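About Undport Ledger

Undport Ledger is an independent news site covering county politics and local government. We report on the county council, the sheriff's office, the school board, the water district and the people who run for seats on them. We have been publishing since 2025.

The site started as an email newsletter. Shabnam Ghumman had been going to council meetings and sending her notes to neighbors who wanted to know what was said about the Clavel Road rezoning. After the vote, readers asked her to keep going, and the newsletter became a website that April.

What we cover

Most of our stories come out of public meetings, court filings, campaign finance reports and records requests. We attend every regular session of the council and post a summary by 9 a.m. the next morning. During election season we publish a page for each candidate on the ballot, with the same questions put to all of them and their answers printed in full. Candidates who do not reply are listed as having not replied.

We also follow politicians when they leave office, come back to it, or move from one party to another. Our series on former council president Stamatopoulos and the return to the Nenia district seat ran to 18 parts and is still the most read work on the site. All of it is in the archive.

We do not endorse candidates. Opinion pieces are labeled as opinion and are written by outside contributors. Staff reporters do not write them.

How we are paid for

The Ledger has 773 paying members. Membership covers most of our costs, and the rest comes from small display ads placed by local businesses. We do not take advertising from campaigns, parties or anyone holding or seeking elected office in the county. Members get the weekly roundup and can comment on stories. Every article is free to read.
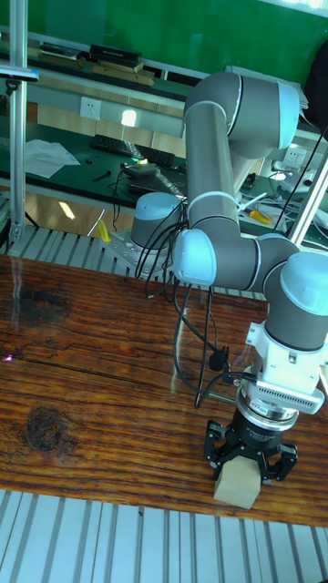 By Ashton Kerslake, Managing Editor
Last updated: April

Corrections

If we get something wrong, we fix it and put a note at the bottom of the story saying what was changed. Spelling fixes are made without a note. To report an error, use the contact form and include the headline. A request to remove a story is read by both editors, and we answer in writing.

Who we are

Shabnam Ghumman is the founder and covers the council and the courts. Ashton Kerslake edits the site and covers elections and the school board. We work with freelance reporters in Nenia and Clavel, who are credited on their stories.

Tips can be sent through the same form. Tell us if you do not want your name used.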